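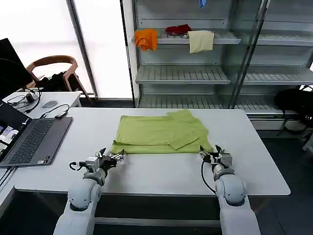 Wudar Folding Set

Recordings of two robot arms folding T-shirts and hand towels, made by the Luvthorpe student robotics club. This file covers what is in the set, how it was recorded and what is wrong with it. Setup notes for the arms themselves are in the club handbook and aren't repeated.

Maintainer: Yaneth Mamani
Last updated: 2018-09-22
Version: 4

What the project was

Wudar started in January as a side project for club members who had finished the beginner build and wanted something harder. The task was to take one piece of clothing lying on a table and fold it into a rectangle, with a student driving both arms. Later on we wanted to train a small model on the recordings and see if it could do the first fold on its own. That part is still in progress and lives in the Jelínek folder. Nothing in there is needed to use this set.

Contents

166 recordings, one folder each. A folder holds:

head: colour video from the head camera
wrist_left, wrist_right: colour video from the wrist cameras
joints.csv: joint positions for both arms, with the gripper opening in the last two columns
notes.txt: who drove, which garment, and whether the fold was finished

Folders are named by session and run, so s03_r08 is the eighth run of the third session. There were 9 sessions. Session numbers follow the order of recording. Run numbers have gaps where a run was deleted at the time, usually for a dropped connection. The gaps were left alone so the names still match the paper log.

How a run goes

1. Lay the garment on the table, roughly centred. It does not have to be neat.
2. Drive both arms to the ready position and open the grippers all the way.
3. Start recording on the laptop and wait for the light in the recorder window to go green.
4. Fold. There is no fixed order, but most drivers bring the sides in first and then fold the bottom up.
5. Open both grippers, back the arms away from the cloth and stop the recording.
6. Fill in notes.txt before touching the garment.

Step 6 got skipped a lot in the first two sessions. Where we could work out the garment from the video we wrote it in afterward and put "added later" on the line. If the driver is listed as "unknown", we don't have it anywhere else.

Wrist cameras

Both wrist views look out past the gripper fingers, so the fingertips are in the picture the whole time.
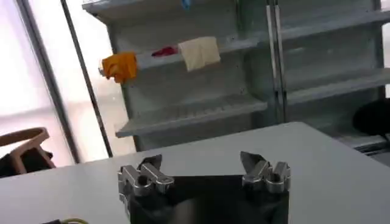

Crop the bottom of the wrist video if you only want the cloth. The crop script takes one number per camera and the values we used are in crop_settings.txt. They are different for left and right. Don't apply the left value to both, which is what version 2 of this set did.

Wrist video is also uneven in brightness. Exposure was left on automatic for every session, so the picture gets darker or lighter as the arm turns. Please don't treat a change in brightness as a new session. The head camera has the same setting but it moves less, and the effect is smaller.

Labels

finished: the driver said the fold was done and a second member agreed
partial: at least one fold was made and held
failed: anything else

Two members went through the whole set and settled the labels they disagreed on by watching the video again. Most of the arguments were over partial. A sleeve that springs back after the gripper lets go counts as failed if it was the only fold made.

Known problems

The clocks on the wrist cameras drift against the joint log in long runs. align.py fixes most of it. Run it before doing anything else with the files.

s05_r04 has no wrist_right video. The joint data for that run is fine.

Drivers were not equally practised. A few people did most of the later sessions, and their runs are faster and smoother than the early ones. If you split the set for training and testing, split it by session and not by run, or you will have the same driver and the same garment on both sides.

All recording was done in one room with the same furniture. We tried a model trained on sessions 1 to 8 in the Sindell lab and it did badly, probably due to the different table and lighting. We haven't tested that properly.

Using the set

Club members can copy it from the shared drive. Anyone else should ask Yaneth first. Coursework and school projects are fine as long as the club is named. Please don't repost the raw video.

If you find a wrong label, add a line to corrections.txt with the folder name, the old label, the new label and your initials. Don't edit notes.txt directly. Corrections get merged when there are enough of them to bother with a new version.

To do

Recheck the drift in session 7
Write down the garment sizes
Move the old crop script out of the main folder
Decide if the deleted runs should be listed by number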